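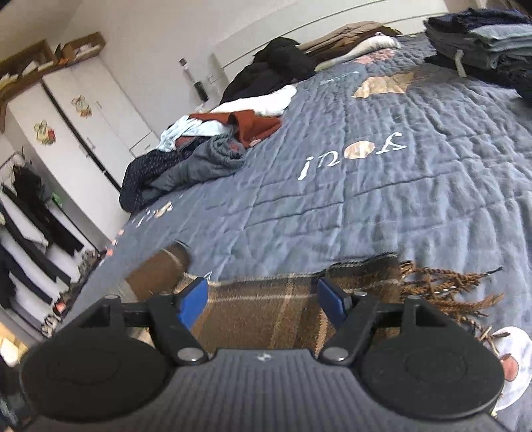 **Kirsten Marchand** wrote:

I'm going to be the wet blanket in the cold bedroom thread, sorry. You can pile on all the covers you want, but if the room gets down near freezing at night you're going to end up with mold behind the dresser. Ask me how I know! I kept my old place like an icebox for two winters to save on gas and then spent the savings on bleach and a new dresser. Turn the heat up a little and sleep like a person.

---

**adoracion_m** (original poster) wrote:

Ha, fair, but it's nowhere near freezing in there. It's just the room over the garage, so it's the last one to warm up and the first one to get cold again. I wear my plaid scarf to bed on bad nights, which my sister thinks is the funniest thing she's ever heard. My question was more about what goes on the bed and in what order. Right now it's sheet, thin fleece, quilted bedspread, and my feet are still like ice at 3 a.m.

I don't want an electric blanket. I had one as a kid and the cord freaks me out to this day.

– Adoración

---

**yuto.maruyama** wrote:

Put something UNDER you. Everybody keeps adding stuff on top and meanwhile the mattress is pulling heat out of your back all night. I have a Purkero wool pad under the fitted sheet and it did more than the last two blankets I bought. It isn't cheap and it smells a bit like a sheep for the first week (my wife says more than a bit), but I've had mine six years and it's still going.

Also, fleece against the sheet is the wrong way around for me. I like the fleece on the outside, with the puffy layer closest to me.

---

**nahom_abdella** wrote:

> I like the fleece on the outside, with the puffy layer closest to me.

Hard disagree! The puffy layer has to be able to puff. You stick a heavy fleece on top of a comforter and you squash all the air out of it, and the air is what's keeping you warm. Thin stuff close to the body, lofty stuff on top. Same as getting dressed.

Agree on the pad though. I did it the poor man's way with an old sleeping bag unzipped under the sheet. Ugly, a little slippery, works great.

---

**yuto.maruyama** wrote:

My fleece weighs nothing, it isn't squashing anything. And the comforter on its own leaks at the sides every time I roll over, so the fleece tucks the whole thing in. I've tried it both ways in the same week. But sure, if yours is one of those heavy ones I could see it.

---

**Kirsten Marchand** wrote:

Still waiting for someone to say "hot water bottle." You people with your sheep.

---

**melanie.d** wrote:

Hot water bottle! There, I said it. I grew up in a farmhouse where the upstairs had no heat at all and we each got one, wrapped in a dish towel, shoved down at the foot of the bed half an hour before lights out. The half hour matters. If you bring it with you when you get in, you spend that half hour curled around it in a ball and your feet never make it down to the end.

Hot tap water, please, not boiling, and squeeze the air out before you screw the top on. Toss the bottle when the rubber starts to look cracked. My mother kept hers way too long and it let go one night in November, and I can still hear the yelling.

For socks I like loose ones. Tight socks make my feet colder, I don't know why, maybe somebody here does.

– Mélanie

---

**nahom_abdella** wrote:

Tight socks squeeze the blood flow, same deal as boots laced too tight. Loose and dry is the way to go. Change them right before bed, even if the ones you have on feel fine.

---

**adoracion_m** wrote:

Okay, I'm writing all this down. I found a hot water bottle at the drugstore for way less than the pad, so that's tonight. The sleeping bag trick I can do for free, there's one in the closet that hasn't seen a campsite in ages.

Does anybody run a small heater just before bed? My neighbor swears by her little Oltar, it's a 700 watt one. I'd only want it on while I brush my teeth and so on, and off before I get in.

---

**Kirsten Marchand** wrote:

See, NOW we're talking about heat. Plug it straight into the wall, no power strip, and keep the bedding well away from it. I'd give it longer than a toothbrushing, that's a pretty small heater. And please crack the door in the morning so the damp gets out. Also check behind the furniture once in a while. I'm not letting the mold thing go.

---

**yuto.maruyama** wrote:

She's right about the door. I leave the covers folded back until after breakfast too, so the bed can dry out a little. Making it the second you get up traps everything in there.

---

**melanie.d** wrote:

I make mine right away and always have, and nobody has died of it. Let us know how the bottle goes, Adoración!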